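Karnetti notes: a week of cup pickups

Mon 5 August

We are at 712 recorded runs for the desk task, which sounds like more than it is. I threw out 47 of them on Friday for bad timestamps, and the number above is what was left after that.

The task is short. The robot walks up to the desk, picks up the cup, and puts it in a bucket it carries in the other hand. A person could do it without thinking. Getting a policy to do it from demonstrations takes a lot of small variations, so most of my day goes into moving things slightly and starting over. I change the starting spot and the place of the cup, and I write both down before each run.

I kept the area around the desk plain for this first batch. The bag on the cabinet stays where it is for now. I want some clutter in the data, but low down and away from the cup. 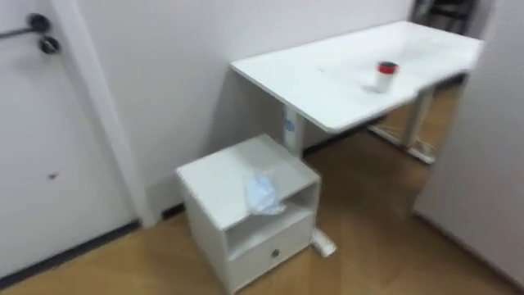
The desk and side cabinet, from head height.

My main worry is the desktop. It is white, the cup is white, and there is glare on it. In the Rivera set we recorded in January the model learned to look for the lid and mostly ignored the cup, then closed its fingers too high. This time I am adding runs with other lid colors once the red ones are finished. I also label the moment of first contact by hand, which is slow, but the automatic labels were late too often.

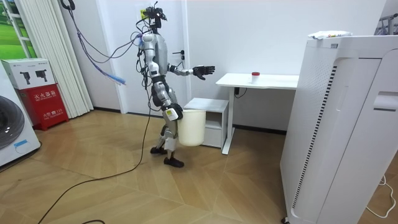

The bucket arm needs its own attention. Operators tend to forget it while they concentrate on the reaching hand, and it drifts. If the bucket ends up tilted at the start of a run, I stop and reset. I keep failed grasps, though, as long as the operator recovers and finishes. Those go in a separate folder with a tag, and we can decide later how many to train on.

Cables are the other thing that eats time. I check the floor cable before every run and the ones overhead every few runs.

The plan is 400 more with the cup in new positions, then 3 days of training before we look at any results. I'll post the success rates when I have them, split by lid color.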